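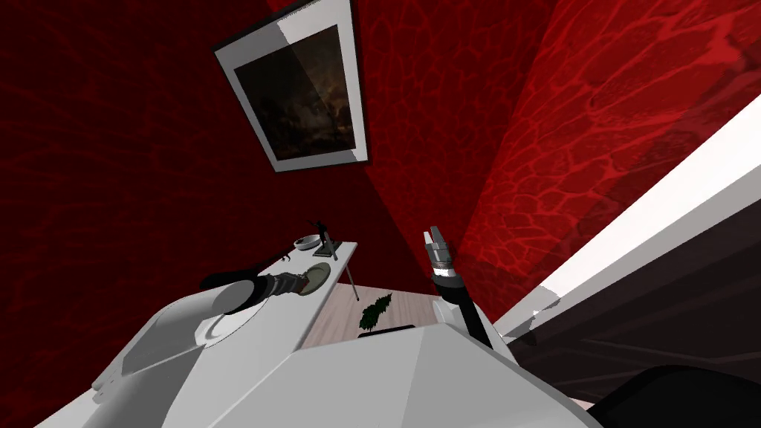
The simulated red room, with the left gripper over the green plate and the right arm held upright.

Open day at Letach

We opened the doors on Sunday and had roughly 656 visitors, far more than we'd planned for! The two-armed table task in the Drondumeo simulator drew the biggest crowd all afternoon. People loved the red walls, and children kept asking what the plant on the floor was for.

We ran 3 sessions, each with a short talk and then plenty of time for questions. The second overran badly – our fault, the talk needs trimming.

Golob lent us the large screen and Lornitz has asked for a repeat visit in August for its apprentices. Five schools left their details too.

Still to do: write back to the schools, fix the sound in the back half of the hall, and send you the final costs.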